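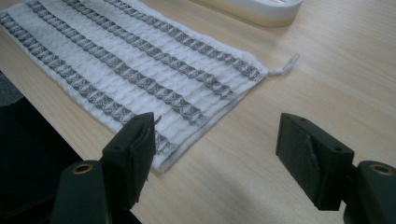

I'm looking for 14 households to live with our towels for 13 weeks and then tell me everything that bugs them. I'm Keisha, I run the small towel business called Watora out of the old Kramer building in Nemance, and before we place our next order with the weaver I want to hear from people who do way more laundry than I do. A towel looks lovely on day one. What I care about is the stuff that comes later, like the little hanging loop at the corner that starts to fray, or whether dark gray stripes on white waffle still look crisp once they've been through the wash with somebody's soccer socks. I can only ruin so many towels in my own kitchen (and believe me, I've been trying!).

So, what you'd be doing. You get a bundle of towels from our Skitside range in July, a mix of hand towels and kitchen towels, all washed once by me before they go out. You put them to work wherever you need a towel. Hang them by the sink, dry dishes, dry kids, dry the dog if that's how your house runs. Wash them the way you normally wash things. Please don't be extra nice to them! If you throw everything in together on warm and forget it in the machine overnight, then that's how I want them treated.

Every other week you fill out a short form, which takes me ten minutes when I do it slowly with a coffee. It asks how you washed, how you dried, whether anything has shrunk or pulled or come undone, and whether you're still reaching for that towel or leaving it at the bottom of the pile. There's a big blank box at the end, and the blank box is my favorite part. Last time a woman wrote me a whole page on how a towel should fold in thirds so it sits right on the oven door, and she changed my mind about the hem.

The drying part is the one I'm most curious about this year. We used to ask only about machine drying, and then half our testers told us they never use a dryer for kitchen things. They hang them on doorknobs, on the shower rail, over the back of a chair, on those little plastic racks that stand on a table with a tray underneath.
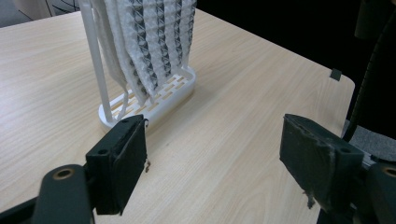 A thick waffle weave can take its sweet time when it's bunched up in folds, and I'd like to know how long that is in a real apartment with the windows shut. So I'm hoping for a good spread of homes. At least a few of you should have no dryer at all, and a few should have no outdoor space. I'd also love someone who lives with hard water, somebody with a baby, and somebody who bakes constantly and wipes flour off everything.

Who can apply: anybody over eighteen who lives close enough to pick up the bundle in Nemance and bring it back at the end. You need a washer you can get to easily (a shared one in the basement is fine, a laundromat is fine too). You don't need to know a thing about fabric. If you do know a thing about fabric, that's okay as long as you promise to answer like a regular tired person at nine at night.

Who I have to say no to: anyone who works for another towel or bedding company, and family of mine. Sorry, Mom.

What you get: $200 at the end, once all the forms are in and the towels are back with us. I do need them back, stains and all, so Jozef can pull them apart. That's Jozef Vermeulen, our weaver, and he'll be cutting into the hems and counting threads at the worn spots. You also get to pick out a fresh set to keep, any stripe you like. If you drop out partway there are no hard feelings, just bring back what you've got and we'll work out a part payment.

A couple of things people asked last time. Yes, you can use bleach if you always use bleach, only write it down. Fabric softener, same deal. No, you don't have to iron anything. If a loop tears off, keep the loop and put it in the envelope that comes with the bundle. If a towel goes missing, tell me, I won't be mad. We had one turn up in a gym bag four months later and it was in great shape.

We sold 2,400 towels last year, which is a lot for two people and a borrowed van, and most of the changes we've made came straight out of forms like these. The hem is wider now. The loop moved from the middle of the short side to the corner, and I'm still going back and forth on that one, so please have opinions.

To apply, write to me care of Watora at the Kramer building, or drop a note through the door. Tell me who lives in your house, how many loads of laundry you do in a normal week, where your wet towels hang, and the one thing you can't stand in a towel. A few lines is plenty. Put a phone number on it and the best time to call, and I'll get back to everyone, including the folks I can't fit in this round. Pickup is any time after four in the afternoon, side entrance, and the bell sticks so give it a good push.

Keisha Mercado
Watora, Nemance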